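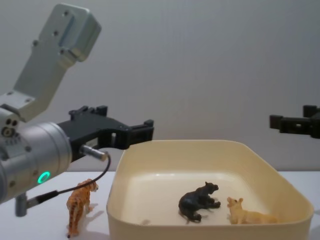

Figure 4.1. Tray on the table, Unit 4.

ECE 533, Small World Play and Early Language
Hulport College, Finley Building
Notes for Unit 4: The Animal Tray

Welcome back, everyone. I know the last unit was a heavy one, with all that reading on joint attention, so I hope you'll enjoy getting your hands on something this time. We're going to spend the whole of Unit 4 on trays, and I'd ask you to be patient with me if that seems like a lot of time to give to a piece of plastic, as I have been setting out trays for preschoolers for a good part of my life and I still change my mind about them.

1. What we mean by a tray

A tray, for our purposes, is any shallow container with a rim that a child can see over and reach into from a standing or sitting position. It holds the play in one place. A three-year-old who is given a sheep on a bare carpet will often carry the sheep away (to the bathroom, to the coat hooks, into a pocket), and that's lovely in its own way, but it makes it hard to have a conversation about the sheep with two other children. The rim gives everybody a place to come back to.

Plain colors do well. I used to favor the bright green ones from the Sanero catalog, until I noticed how many of my questions turned into "what do we think the green is?" A pale tray can be snow, a barn floor, a beach, or nothing at all. The one thing to watch is that pale animals can get a bit lost on it, so put a scrap of felt or some paper straw underneath if you have children with low vision in the group.

2. How many animals

Start with very few. The temptation is to tip in the whole bucket, and I do understand it, especially at 8 in the morning with coats still coming off. But a full tray tends to bring out sorting and grabbing, while a nearly empty one brings out talk. For a first session I'd put in one animal that every child in your group can name, and one small thing that they may not be able to name right away. Then sit down beside them and wait. Count slowly in your head before you speak, and then wait a little more.

Look at the transcripts in the Gosling packet before our next meeting. Each one runs to 1000 words or so of child and adult talk, and I'd like you to mark every place where the adult asks a question that she plainly knows the answer to. You'll wince a little. We all do it.

3. Placing things

Animals set near the edge, looking inward, seem to invite a child to bring something toward them. Animals in the middle get picked up first and moved first. Neither is better, but do make it a choice, and write the choice down in your log so that you can compare sessions later on. Something half hidden is worth trying as well. "What's he looking at?" is one of my favorite openers for a sheep, and it works best when there really is a thing or two for him to be looking at.

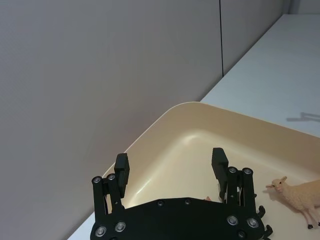

A student in last December's group asked whether the sheep had to be realistic, given that the children in her room were far more attached to a purple felt one with buttons, and whether she'd lose marks for using it.

She did not, and neither will you. Realistic figures are handy when you're teaching words like hoof and fleece, and I'd keep a few for that. For pretend talk, go with whatever the children love. Do check for small parts if you have any under-threes, and wash plastic figures at the end of the week in warm soapy water.

4. To hand in

One tray session, 15 minutes at most, with your log sheet and a written reflection. The limit is 3000 words for the two together, and please don't feel you have to reach it. A pass is 70. Tell me what you put in, where you put it, what the children said, and what you wish you'd kept quiet about.

Trays can be signed out from the cupboard next to the sink. Bring them back with the animals in the bag, please, and the bag tied.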